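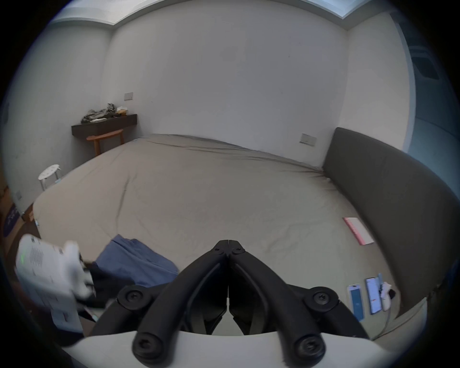 The Tritska unit came to Hirkgate in April, 20 payments left on it, and it still couldn't do a fitted sheet. Lift, tuck, stop. Lift, tuck, stop. I lay on the couch and listened. Then quiet. Went in. Sheet on, wrinkled, a bit of a sag near the edge, fine, better than mine. But the clothes still heaped up on the shelf, grey and olive and white, and teh blue thing crumpled on the end of the bed. It had skipped all of it.

"Laundry?" I said.

"Up to 40 items," it said. "Unable to sort."

"Try one."

Long wait. Fan noise. Outside the Mao bus going by, late.

"Which one," it said.

I didnt know either. Sat down on the bed and wrecked the sheet.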